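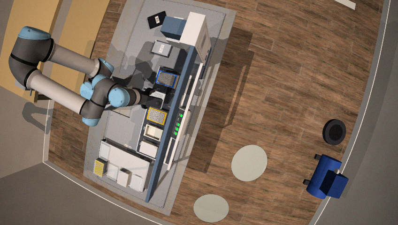

Can my parents use our resort week without us being there?

wattle_and_rain

Hi everyone, I hope this is the right board, I did have a bit of a look through the older threads first but most of them were about selling up, and we're not at that stage (yet!). My husband and I own a floating week at the Baltgate lake resort, the one out past Fendale. We bought it second-hand from a lovely couple at church when the kids were small, and we've had a lot of happy summers out of it. This January we can't go. My husband has started a new job and they won't let him take leave that early, fair enough, but the levy is already paid and it was $900 this time, so I'm not keen to see the week go to waste.

My mum and dad have a big anniversary coming up and I thought, well, why don't they have it? They'd take my aunty along too. They're in their seventies, very tidy people, not exactly going to wreck the joint. But when I rang the resort the young fellow on the desk said the booking "has to be used by the member or an accompanied guest". Then he put me on hold, and then somebody else told me it was fine as long as I'd filled in a form. She didn't know what the form was called. I've got the member rules here, all 68 pages of them, and I can find plenty about jet skis and nothing about parents.

So has anyone done this? Is there a fee? And do they need some sort of letter from me at check-in? It's a 143 km drive for them and Dad doesn't like driving after dark, so I'd hate for them to get all the way there and be turned away at the desk. Thanks so much in advance, and sorry for the essay.

lakeside_second_row

Hello and what a nice thing to do for your folks! We've been at Baltgate a good while now and have sent family up in our place several times, so I can put your mind at rest on most of this.

What you're after is a guest certificate. In our copy of the rules it's in the part about reservations, under "nominated occupants", and I agree it's very well hidden. You ask the owner services people for it, and they are a separate office from the front desk (different number, it's printed on your levy notice). I suspect that's why you got two stories. The desk staff only see what's on their screen on the day, poor things, and a lot of them are seasonal.

When we did it last we had to give the full name of every adult staying, the name of the one person who would be responsible for the unit, and a phone number for that person. They emailed the certificate to us and I printed two copies, one for my sister-in-law's handbag and one for the glovebox. She was asked for it along with her licence. Make sure the name matches the licence exactly! We had a bit of bother one year when we'd put down a nickname that everybody has called my brother-in-law since he was a boy, and it took a good half hour on the phone to sort out.

There was a small charge for us, but we're on the older type of membership and I wouldn't like to quote you a figure that turns out wrong. Do ask whether it's per stay or per person. Also ask about the security deposit, as they like to take it on a card from whoever is checking in, and if your parents prefer cash that's worth knowing before they leave home.

One more thing about the drive. Check-in opens at 4 pm and the queue can be quite long for the first hour, so if your dad wants to be off the road before dark he'll be fine in January, it's light until well into the evening. There's a good bakery in Fendale for a stop on the way, next to the hardware shop. Get the apricot slice.

If they have trouble with stairs, ask for a ground floor unit in the same call. We had number 16 once and it was a lovely easy walk to the water, with only the one step. Do it early though, those go first.

gukitz42

just add their names to the booking online. takes two minutes. never paid anything

paddle_steamer

Be a little careful with the answer above mine. Adding names online works if you are staying as well, it just puts them down as extra guests. I did that for my daughter and her husband, stayed home myself, and they did get in eventually but it was only because the duty manager was feeling kind. I'd go with the certificate.

The only other thing I'd add is that if you booked through the Pavlović exchange and not directly with the resort, the certificate has to come from them, and they take longer. Look at the top of your confirmation to see whose name is on it. Ours took nearly a fortnight, with Christmas in the middle. Hope your mum and dad have a beautiful time, and your aunty too.

Contact us | Community guidelines | Copyright Gukitz Holiday Owners Help | Back to top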